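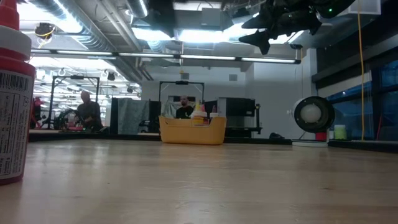

The safety lead at Trarent would like it known that the bottle survived. She has been asked about the bottle more than about anything else since the stoppage, and she has begun to find it a little wounding.

"People come up to me in the parking lot," she says. "They want to know if the ketchup made it. I had a technician standing inside the reach of a live arm, and they want to know about the ketchup."

The task that day was a dull one. An arm mounted overhead picks a squeeze bottle off the table, puts it in a bin, and goes back up to wait. The station had done it 501 times since its last inspection. On the next go it came down, closed on the bottle, lifted, and stopped halfway to the bin. The screen said the arm was in its home position, which it could be seen not to be.

"The software was very calm," she says. "It reported a successful return and offered us the next task."

The cause was a connector on one of the joint encoders that had worked itself loose over several weeks. When the signal dropped, the controller used the last number it trusted, and the Irkach software we all complain about accepted that number without a second look. None of this was dangerous yet. What came next was.

A technician saw a green light and a screen that said home, and reached in to take the bottle out of the gripper. The connector made contact again. The controller found out where the arm really was and set off to correct the matter.

"It moved 20 centimeters," she says. "It was going slowly, and he is quick. He got a bruise on the wrist and a new vocabulary."

Did he press the stop first? She takes a while over this one.

"No. And I'm not going to hang him for it. The button at that station was on the far side of the bench. You'd have had to reach past the arm to stop the arm. I signed off on that layout. My name is on the form, in quite nice handwriting."

The stations at Fostberg, where the stoppage happened, had all been set up from the same drawing, so all of them had the same button in the same silly place. They were shut down for two shifts while the buttons were moved to the operator's side. The encoder connectors now have locking clips, which cost less than the coffee drunk during the meeting to approve them. The controller also compares its joint readings against a second source before it will claim to be home. If the two disagree, it drops power to the motors and waits for a person.

She was less pleased with the first proposed fix, a laminated sign.

"It said CAUTION, ARM MAY MOVE. It's an arm. Moving is what we bought it for."

There is a new rule as well: no hands in the workspace until the motors are off and the key is in your pocket. She admits it has slowed the day down. Clearing a dropped bottle used to take 23 seconds and now takes a couple of minutes, most of it walking. Some of the operators have told her what they think of this. One wrote it on the shift log, and she has kept the page.

The next review is in December, after the clips have been through 600 cycles at every station. Until then she checks the connectors herself, with a flashlight, at the start of each shift.

And the bottle? She sighs. It was wiped down and went back to work the same afternoon.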